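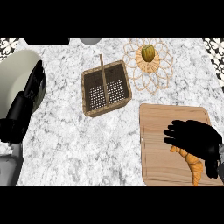

What do you teach at Mosus?

Bread, soup, pickles, and the kind of weeknight cooking that gets dinner on the table before anybody starts crying. We're a small cooking school for adults and teenagers in Otodton, and most of our students have never taken a class before.

School > Who We Are > About Us
5 min read

Hi, I'm Fionnuala Mulligan, and I run Mosus. If you've ever called the school, you've talked to me, probably with a timer going off behind me (sorry about that!). I teach the bread classes and most of the beginner ones, and I write the newsletter, and I order far too much flour every single month.

I came to teaching sideways. I spent years doing payroll for a company that made window blinds, and I baked on weekends to calm down. Then a friend asked me to show her how to make a plain white loaf, and she brought her sister, and her sister brought half of her office, and before long there were people sitting on my stairs eating toast. I loved it. I loved it so much more than payroll! So I rented the old shoe repair shop on the corner, painted it a yellow I still have mixed feelings about, and put up a sign.

The name comes from my daughter. When she was little she couldn't say "mushrooms" and it came out "mosus," and it stuck in our family for pretty much anything cooked in butter. When I needed something to put on the sign, that's what I had.

How the classes work

Each group class runs 90 minutes and has room for 12... no wait, I keep typing the old number. It's eight people now, and I like it much better. With eight I can get to everybody, and you can hear me over the mixers. You cook, you eat, you take home what's left. Bring a container with a lid that fits. Aprons are here, and so are knives, although you're welcome to bring your own if you're fond of it.

The beginner course is called Gutico (another family word, don't ask) and it meets 3 times. In the first class we do knives, onions, and a soup made out of those onions. The second is eggs and rice, two things that people are oddly scared of. The third one is a roast chicken with whatever vegetables looked good that morning, and then we make stock from the bones while we wash up. By the end you've got a week of dinners in your head and you haven't had to buy a single gadget.

Bread is its own thing. I teach a plain sandwich loaf, a soda bread, and a slow overnight dough that you mix at home the night before and carry in with you — yes, on the bus, people do it all the time. The soda bread is my grandmother's, from the Ó Dálaigh side of the family, and she would be horrified at how carefully I measure the buttermilk. She used a chipped cup and her own opinion.

Who else is here

Timo Oltmanns teaches pickling and preserving and anything with cabbage in it. He started as a student in one of my first Gutico groups, went home, fermented everything he owned, and came back asking to borrow the room. His sauerkraut class fills up faster than anything I teach, and I've made my peace with that. He also fixes the ovens, sets the prices, and tells me no when I want to buy another copper pot.

Timo's classes are a bit quieter than mine and a bit more scientific. You'll weigh your salt. You'll learn why the lid stays loose. You'll go home with a jar and a sheet of notes, and he really does want you to email him when it starts bubbling.

Teenagers

Every June we run a teen week, and it's my favorite thing on the calendar. They come in the mornings, they cook lunch, and on the last day they cook for whoever they want to invite. I give them a budget of 40 dollars per team and let them loose at the market. One year a team spent nearly all of it on cheese and served a very good dinner. Another year we had three lasagnas and no salad and everyone was happy.

You don't have to know anything to sign up. Please do tell me about allergies when you book, and tell me again when you walk in, because I'd like to hear it twice.

What we're like

We're pretty relaxed. Things burn. I've dropped a whole tray of rolls in front of a class and we started over with the second batch. I don't teach fancy plating and I don't own a squeeze bottle. If you want to learn sugar work or how to bone out a duck, there are people who do that beautifully and I'm glad to pass you along to them.

What I care about is that you go home and cook the thing again. I ask people at the door to try it within the week, before it slips away, and a lot of them write to tell me how it went. Some of those emails are very funny. All of them get answered, usually late at night with a cup of tea.

Coming to see us

The school is on the corner across from the hardware store, and the door sticks, so give it a good shove. There's one step up, and we have a ramp that goes down in a minute if you let me know you're coming. Parking is free behind the building after lunch. If you're curious but not ready to book, stop by when the lights are on and have a look around — if there's bread out, you'll be offered some.

Gift cards are at the front desk, and they don't expire.

913 shares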